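Gritora opens remote teaching program for kitchen and workshop robots

BOMAMVILLE, May 16, 2021 – Gritora, a small company that makes software for showing tasks to robot arms, announced today that its remote teaching program is open to outside partners. The program lets a person guide a robot arm from a distance, or first inside a simulation on an ordinary computer, and keeps each movement so that it can be used later for training.

The program carries the name Ustska and was prepared during two years with the engineering office Atanasov. Until now it was used only by the two companies and by the students who came to Bomamville for practice.

With Ustska, the operator holds a small hand controller and the arm follows the hand. When the operator closes the fingers on the controller, the gripper closes too. A pedal under the table stops the recording, so a bad attempt can be thrown away at once and does not mix with the good ones. Operators who prefer to work directly at the machine can also take the arm by the wrist and lead it through the task – the software stores both kinds of demonstration in the same form.

"We wanted that a person who never wrote a line of code can teach a robot in one afternoon," said Golnar Azimi, head of product at Gritora. "In the beginning our own demonstrations were not good. We moved too fast, we made corrections in the middle, and the robot learned our corrections also. Now every new operator first learns to be slow and to be clear."

The collection made so far contains 800 demonstrations, recorded by four operators. Of these, 250 were led by hand at the real arm and the others were made by remote control in simulation. The tasks are simple household and bench tasks: to pick up an object, to put it upright, to pass it over a neighbor object without touching it.

Mircea Ene, who is responsible for the simulation work, explained that the objects on the counter are changed often, and that some of them are placed on purpose between the operator's view and the gripper. "In a real kitchen things stand in front of other things," he said. "The operator must learn when to turn the view and when to wait. If we show only a clean counter, we teach only for a clean counter." 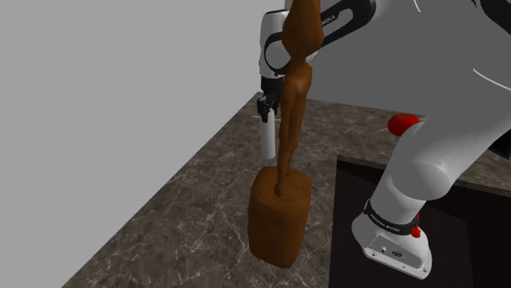

Partners will receive access to the simulation first. After a short training with a Gritora instructor they can reserve time on the real arms in Bomamville and operate them over the network. Each partner keeps the rights to its own demonstrations and can decide if they are shared with the other participants.

"For our office the interesting question was the delay," said Ehsan Shirazi of Atanasov. "When the picture comes late, people begin to push the controller too far, and then the arm goes too far. We changed the software so that the arm slows down together with the connection. The operators complained for the first days, and after this they asked us to keep it."

Applications are accepted from companies, schools and independent workshops. The first group of partners will start in August. No earlier experience with robots is required, but applicants should describe in a few sentences the task they want to teach.

About Gritora
Gritora develops tools for teaching robots by demonstration. Its office and its teaching room are in Bomamville.

Press contact: Ruxandra Nistor, Gritora, Bomamville
Program applications: Luminița Onu, Gritora, Bomamville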